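How does a film get to the cinema?

I love going to the pictures. I love the sticky carpet, the popcorn that costs more than my shoes, and that moment when the lights go down and everybody shushes everybody else. But for years I had no idea how the film got there in the first place. So I went and asked, and I've written down what I found out, mostly at my local cinema, the Marino in Oststead.

The Marino has two screens. The big one has 900 seats, which is enormous for a town like ours (the cinema was built when hardly anyone had a telly and people queued right round the corner to get in). The little one is tucked upstairs where the tea room used to be, and I like it best because you can hear people laughing on every side of you.

First of all, somebody has to choose the film

A cinema doesn't own the films it shows. It borrows them, a bit like you borrow a library book, except that it has to pay. The company that lends films out is called a distributor. The distributor looks after a film once it's finished – it makes the posters, cuts the trailers and decides which day the film comes out.

The person at the cinema who picks the films is called the programmer. Nothing to do with computers! A programmer watches heaps of films, often months before you and I get to see them, and tries to guess which ones people will like. In October they're already thinking hard about what to show at Christmas.

Guessing is tricky. A film that packs them in at Perton, where there are lots of students, might play to six people and a coat in Oststead. And a cartoon about a grumpy badger that the programmer thought would last a week once ran at the Marino all through the summer holidays.

Then the film has to travel

In the old days a film was a very, very long strip of plastic with thousands of tiny photographs on it. It was wound on to reels and the reels went into metal cans. A whole film could weigh as much as a big dog, and vans drove the cans from town to town through the night. The Marino used to share its cans with the cinema in Rusel, 14 miles away. If the van got stuck in snow, there was no film.

Now most films are computer files. They come on a hard drive in a padded case, or they're sent down a very fast internet line.

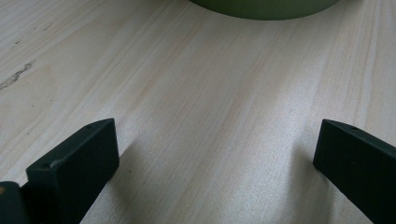 Could someone at the cinema just play the film early, before it's meant to come out?

The file is locked, and the cinema needs a special digital key to open it. The key is a long bit of computer code which the distributor sends separately, and it only works on one cinema's equipment and between certain dates and times. Try it an hour too soon and the film won't play at all. Try it after the key has run out and you get the same thing, so if a film is doing well and the cinema wants to keep it longer, someone has to remember to ask for a new key!

Up in the projection room

The projection room is the little room right at the back, high up, with a window that the light shines through. I was allowed in and I was so excited that I banged my head on the door. It's noisy in there, because the projector has big fans to stop it getting too hot. That's why it lives behind glass. You'd never hear the whispery bits otherwise.

The projectionist makes a playlist, just as you might with songs. Adverts go first, then trailers, then the film. You can even add little instructions, such as "turn the lights down now" or "close the curtains". Once it's all set up, the computer does it on its own.

Where does your ticket money go?

Some of it goes to the distributor, and some of that makes its way back to the people who made the film. The cinema keeps the rest to pay for staff, heating and cleaning. In its best week last year the Marino sold 3373 tickets, and it still made a good part of its money from sweets and drinks. So that's where my popcorn money has been going.

If you'd like to see a projection room for yourself, ask at your own cinema. Lots of them do tours in the school holidays. Mind your head on the door.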